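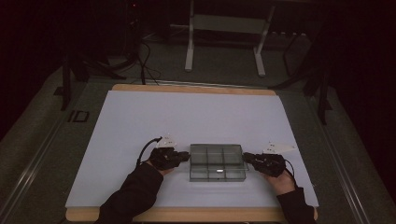

Parts Storage in Shared Workrooms: Proposed Change to Section 4
Posted by markthorpe_facilities
The Markthorpe workroom group requests comment on a proposed change to Section 4 of the shared storage guidelines. At present, members may keep fasteners and small fittings in any container they choose, and opened Hauser cartons have become the usual choice. The proposal would require a clear or tinted see-through box with fixed dividers, such as the six-compartment organizer on the white board, for all parts kept on open shelves. Existing cartons could remain in use until the end of December. Replies will be considered before the Sunday meeting.

Reply from dravska_stores
The Dravska site supports the proposal in general. Our store adopted a similar rule and now holds 108 labeled boxes. Members find what they need with less handling, and reordering is done by looking along the shelf. We would ask that the label be placed on the short end, where it can be read when boxes are stacked.

Reply from benchrules7
I must register an objection. Fixed dividers suit screws and washers of ordinary length. They do not suit threaded rod, long springs or anything supplied on a strip. A member who works mainly with such items would be required to buy boxes that cannot hold them. The present text of Section 4 already states that containers must be closed and labeled, and I believe it would be enough to enforce it.

Reply from markthorpe_facilities
The point regarding long items is accepted. The draft will be revised to exempt any part that does not fit a standard compartment. With respect to enforcement, reminders were issued on two occasions and the condition of the shelves did not change.

Reply from sudoron_annex
Has the matter of cost been settled? The Sudoron annex has a small budget, and our members buy their own containers. We also note that some tinted boxes are dark enough to make brass and steel hard to tell apart under our lighting. We would prefer that the rule say "clear" only.

Reply from dravska_stores
We would not go that far. A light tint has caused no difficulty here — the label settles any doubt.

Reply from benchrules7
With the exemption added, I withdraw the first part of my objection. I continue to hold that members should not bear the expense of a rule they did not request.

Reply from markthorpe_facilities
Cost and tint will be listed as separate items for Sunday. The revised draft will be posted here by 7 p.m. on the evening before.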